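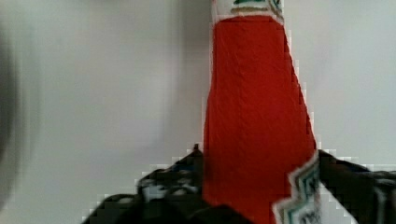 Tall red bottle, up close.

Homemade ketchup, the lazy way

I started making my own ketchup after a summer of way too many tomatoes, and now I do a batch every August. My neighbor Deolinda Vieira got me hooked on adding a pinch of clove (don't skip it!).

You'll need a 400 g can of crushed tomatoes or the same weight of fresh ones, peeled and chopped, plus a small onion, 100 ml of cider vinegar, three spoonfuls of brown sugar, salt and that clove.

Soften the onion in a little oil, nice and slow. Tip in everything else and let it bubble on low, lid off, for 40 minutes or so - stir more often toward the end, it loves to stick. Blend until smooth, then put it back on the heat if it still looks runny. Mine usually needs another five minutes.

Taste it once it's cool, it gets sharper as it sits. Pour it into a clean bottle with a funnel, pop it in the fridge and use it up within two weeks. Great on eggs!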